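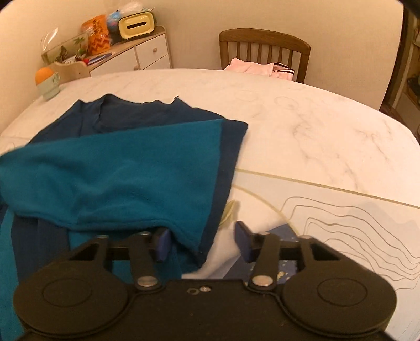 Gripper comparison meeting, June. Present: Keir Leckie (chair), Elspeth Guthrie (minutes), two from the Clilton workshop, one from Skinner by phone. Start 10.30. The previous minutes were agreed with one correction: the spare finger pads were ordered by Clilton and not by Skinner. Keir opened with the cloth trials on the hand-held Pravau gripper. He used the marble table pile to show where the pads have trouble, with the left one up against the edge of the teal fleece and the right one over the white cloth, so that a single closing can meet two quite different fabrics. It was agreed to record which cloth each pad is over at the start of every attempt.

1. Pravau and Clurnow, results so far
Each gripper has had 40 attempts on mixed piles. Elspeth reported that the Pravau lifted a single cloth in 30 of them and the Clurnow in fewer, but the Clurnow sheet has gaps and she did not want a figure minuted until those are filled. Thick fleece went well with both. Thin cotton lying flat was poor with both.
Action: Elspeth to complete the Clurnow sheet from the recordings.

2. Finger pads
Skinner asked whether a softer pad could be tried. Keir was in favour but wanted the present set finished first, otherwise the two grippers would not be compared on the same terms. Clilton can cut a softer pair to the existing size. Agreed.
Action: Clilton to make 2 pairs and send both to Keir.

3. Camera view
The wide lens on the Pravau bends the table edge strongly at both sides. Clilton thought this would upset the distance readings near the corners. Elspeth said the pads close in the middle of the view and she had seen no effect there – but nobody has measured it. Keir asked for a check with a printed grid before any more is said.
Action: Clilton to run the grid check at three heights.

4. Handling
Two people found the Clurnow tiring after 10 minutes. The Pravau was thought easier to hold level, though its wide body hides the near edge of the table. Skinner suggested a wrist strap for the Clurnow. Left open.

5. Controller
The Clurnow controller dropped its connection during one session. Cable changed, no repeat yet. Keep the old cable, labelled, in the drawer with the chargers.

6. Any other business
Skinner would like towels added to the fabric list. Agreed – hand towels only for now. Keir is to send round dates for the next meeting.

Meeting closed at 11.40.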